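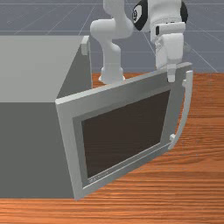 *Door practice in simulation: one arm, one gripper, one microwave-style door.*

Wanda Pawłowska lights up when she talks about hinges. She plans equipment for Makier, a small kitchen-automation workshop, and she has spent the spring working out what to buy.

"Everybody wants to start with the arm," she says. "I wanted to start with the door! Doors swing, they have handles in awkward places, and they eat up table space. If you know your doors, you know how much reach to pay for."

So the team ran its doors in simulation first, 87 layouts of them, before asking for a single quote. The budget request that followed in April was short: one arm, a spare set of fingers, a solid table and $3000 held back for mounts and cabling.

"That last line is my favorite," she laughs. "People forget brackets. I used to forget brackets."

Her colleague Maja Wasilewska pushed for a second arm right away. They settled on waiting 4 months, then looking at how busy the first one is.

"Maja may well be right, and I'd love that," Pawłowska says. "It would mean we filled the hours."

What would she tell another small shop? "Draw the table with the door open, full swing. Then put the arm in the drawing. We moved ours 3 times on screen and it was so much fun, and moving it cost us an afternoon."

The order goes out once the table measurements are signed off.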